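Cleaning a foil splash guard and a two-burner hob

The splash guard at the back of the hob had reached the stage where the fried onions of last December were still represented on it. These folding foil guards are sold as semi-disposable and I have replaced them on that basis before, but the shop on the Avdale road has stopped stocking the ridged sort, so this one was going to have to be cleaned.

The difficulty is the foil. It is thin, it is embossed all over, and grease collects in the low ground between the ridges. A scourer gets the grease out and takes the surface with it. I tried a green pad on a previous guard and ended up with a dull grey patch and a small hole on a fold, which is where they always go first. A cloth is slower and does no damage if the guard is laid flat on something solid. Held upright in the air it simply bends away from the pressure.

Solution used: 200 ml of hot water, a teaspoon of washing soda, two drops of washing-up liquid. The liquid was Zavau, for no reason other than price. Washing soda and foil need some care, as a strong mix will darken aluminium if left to stand. I keep it on for no more than 3 minutes, one panel at a time, then wipe off with plain water.

Method for each panel: open the guard out on the worktop, one hand flat to hold it, the other working the cloth along the line of the ridges. Going across them flattens them and drags at the folds. Turn the cloth often. Old oil that has gone yellow and hard wants a second application; pushing harder achieves nothing except creases.

The hob gets the same cloth and a slightly stronger mix, being a good deal tougher. I work from the middle of the top outwards and leave the front until last, where the spills run and bake on.

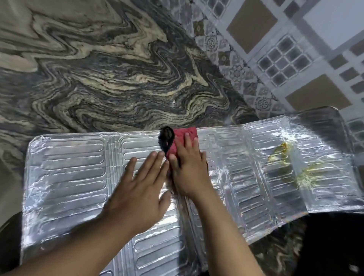
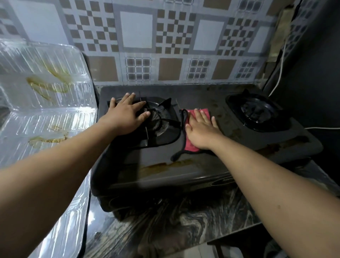
Can the guard be put in the dishwasher? I would keep it out – dishwasher detergent is far more alkaline than the mix given earlier and turns bare aluminium grey, and the spray arm will fold thin foil into a shape it does not come back from.

Drying matters more than I used to think. Water sits in the folds and leaves white marks, particularly in a hard water area such as Grirnen. I stand the guard half open on a tea towel for an hour and then go along each crease with a dry corner of cloth.

The pan supports are a separate job. Mine soak in the sink in hot water and soda for as long as it takes to do everything else, then get a nylon brush. Burner heads are brushed dry, and nothing goes back on until the ports are clear and the parts have had time to dry. Gas off at the tap before any of this, naturally.

Total time was 11 minutes for the foil and rather longer for the hob. I also have a tub of Hassanpour degreasing paste, bought some while ago, which I will try on the enamel next time and report on if there is any difference. It says on the lid not to use it on aluminium.

Posted 28 September 2002 | Contact | Back to top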